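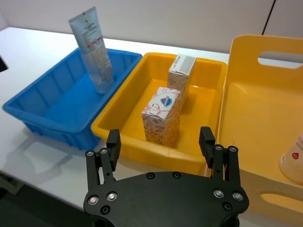

*Nendmont, December*

**Re: [household-waste] Tedero mail-back pouches, worth a group order?**

I've read the proposal and the Tedero brochure that came with it, and I'm going to be the wet blanket. I don't want us to place the group order, at least until somebody at Tedero answers the questions at the bottom of this message. I'm quoting the whole original so that people on the digest don't have to go digging.

> Hi all,
>
> Following on from the thread about toothpaste tubes, I got in touch with Tedero and they do a mail-back pouch for exactly the kind of small plastic our curbside service won't take. Squeeze tubes, pump tops, travel bottles, lip balm sticks, deodorant cases, that sort of thing. You fill the pouch, seal it, drop it at the post office, and they do the rest. The postage is included in the price.
>
> A single pouch is 10 dollars, but if we order 90 or more at once they come down to 6 dollars each, shipped to one address in Nendmont. I'm happy to be the address. Whoever wants some can pick them up from my porch.
>
> According to the brochure, "every item is given a new life" and nothing goes to landfill. They also send a certificate at the end of the year with the weight your group has diverted, and I think that could be a really nice thing to show the town when the Lobo contract comes up again.
>
> I know some of you will say we should just buy less of this stuff. Agreed! But we all have a bathroom cabinet full of it right now, and it has to go somewhere. I'd rather it went here than in the trash.
>
> Could people reply with how many pouches they'd take? I'd like to get the order in before the holidays, when the tubes and tubs really pile up.

First, credit where it's due. Whoever reads brochures and phones companies on behalf of the rest of us is doing more than I've done this year. And I agree with the last part completely. The stuff exists and it has to go somewhere. My trouble is with "here."

**"Given a new life"**

I read that sentence several times and I still can't tell what it claims. It doesn't say recycled. Elsewhere the brochure says "recovered," and in the small type on the back there's a mention of "energy recovery where appropriate." In plain words, energy recovery is burning it. I'm not dead set against burning plastic in a decent plant with decent filters, but we shouldn't pay 6 dollars a pouch for the privilege and then tell the town it got a new life.

There's no breakdown. If nine-tenths of what goes in the pouch is turned into new plastic, I'd expect them to shout about it on the front. If it's mostly burned, I'd expect them to write what they wrote.

**The sorting problem**

Squeeze tubes are about the worst thing in the bathroom from a sorting point of view. A lot of them are layered, with different plastics pressed together and sometimes foil in the middle. The cap is often a different plastic again. Then you have ink and a label, plus whatever you couldn't squeeze out.

Take the tube standing in the blue tub at the top of this message. Through the clear part you can see the speckled, pearly stuff down toward the cap. I couldn't tell you what the tube is made of and I doubt anyone else on the list could either. Multiply that by every bathroom in the county and somebody has to stand at a belt and decide, or a machine does, and either way it costs more than the plastic is worth. Maybe Tedero has cracked it. If so I'd love to read how. The brochure has a drawing of a leaf.

The instructions say items should be "empty and reasonably clean." Have you ever tried to clean the inside of a lotion tube? I have. I cut the end off with kitchen scissors, scraped out what I could, and then ran the hot water until I felt silly. I got a fair bit of lotion out of it, mind you. But I used more hot water than I'd care to defend on this list, and I'd bet that most people filling a pouch won't do it at all. What happens to a pouch with a half-full tube leaking in it? The brochure says pouches that are "contaminated" may be "managed separately." Again, I think I know what that means and I'd like them to say it.

**The postage**

Every pouch goes by mail. The plant isn't named, but the return address is a post office box in another state, and a box number isn't a plant, so presumably there's a second trip after that one. Small plastic weighs next to nothing, so a full pouch is mostly air going for a ride. I don't have figures for the fuel and I won't make any up. Tedero doesn't give any either, and they're the ones selling the thing.

The pouch itself is plastic too. They say it is recycled along with the contents. See above under "new life."

**The certificate**

I mind this part the most. The idea is that we take a piece of paper to the town when the Lobo contract is up, showing how much our group has kept out of the landfill. But a certificate of weight only tells you what was mailed. It says nothing about where any of it ended up. If I mailed them a brick they could certify the brick.

And think about how it would land. We've spent years asking Lobo to take more types of container at the curb, and the answer has always been that there isn't the demand. Now we'd be turning up to say that residents have happily found a private service and are paying for it out of their own pockets. If I worked for Lobo I would frame that and hang it in the lobby. Why would they add anything to the truck after that?

Some of you will remember the battery buckets. They were at the hardware store and the library, they were popular, and we wrote a glowing paragraph about them in our letter to the town. Then somebody asked who emptied them and where the contents went, and it took a whole winter to get an answer we could use. The answer was fine in the end! The batteries were going to a proper handler. But we'd put our names to it before we knew, and I said then that I didn't want to do that again.

**The money**

Ninety pouches at 6 dollars is 540 dollars. The minimum order is also more than this list has ever managed to agree on buying of anything. I'd expect a porch full of leftovers by spring. I've been the porch before (compost pails, the green ones, I still have a stack if anyone wants one) and I don't wish it on the rest of you.

For comparison, the repair table at the library runs on donations and a tin. It could use a better sewing machine and a set of small screwdrivers that haven't been chewed up. I can walk over and see what that money does.

**What I do with mine**

Since someone is bound to ask. Tubes I can't avoid get cut open, scraped, and put in the trash. I don't enjoy it. I put the rigid stuff Lobo does take into the cart after a quick rinse, and I leave the caps on because their sheet says to. Plastic tubs and trays I keep and use until they crack, and they make perfectly good drawer dividers and seed trays. I've moved to bar soap and bar shampoo, and I'll admit the shampoo took some getting used to – my hair felt like a doormat for the first month. Toothpaste I haven't solved. The tablets are expensive and taste like chalk, and the stuff in the glass jar got knocked off the sink.

So yes, my trash has tubes in it. I'd still take that over paying for a story about them. At least when it's in my own trash can I know where it's going, and I have some reason to buy fewer of them next time. I worry that the pouch on the back of the bathroom door makes it feel like the problem has been handled. I noticed it in myself with the soft plastic bin at the supermarket, back when we had one. I got a lot less fussy about bread bags.

**Questions for Tedero**

If whoever wrote the original is still willing to be our contact, could you put these to them in writing?

- What share of the contents, by weight, was made into new plastic last year, and what share was burned?
- Which plant does the sorting, and can its name be given to members?
- What is done with tubes that have product left in them?
- Does "nothing goes to landfill" cover the ash and the rejects as well?
- Has anyone outside the company checked any of the above, and can we read what they wrote?
- Can we buy a small number at the single price and try them before committing to a group order?

I left a version of the first question on their help line and got a ticket number, 1418, and a reply thanking me for my passion. That was in response to a message with no passion in it whatsoever. If you write to them, quote the ticket, and perhaps it will reach a different desk.

If they come back with straight answers, even middling ones, I'll take back most of this and put myself down for a couple of pouches. I can live with "a third of it gets recycled and we burn the rest" a lot more easily than with a leaf. Until then please put me down for none, and I'd ask that the list's name be kept off the order if some of you decide to go ahead on your own.

One separate thing, while I'm writing: the Lobo holiday sheet says wrapping paper goes in the cart, but the sticker on the cart lid says it doesn't. I've asked them which one is right and will post the answer when I get it. My guess is the sheet, but keep the shiny stuff out either way.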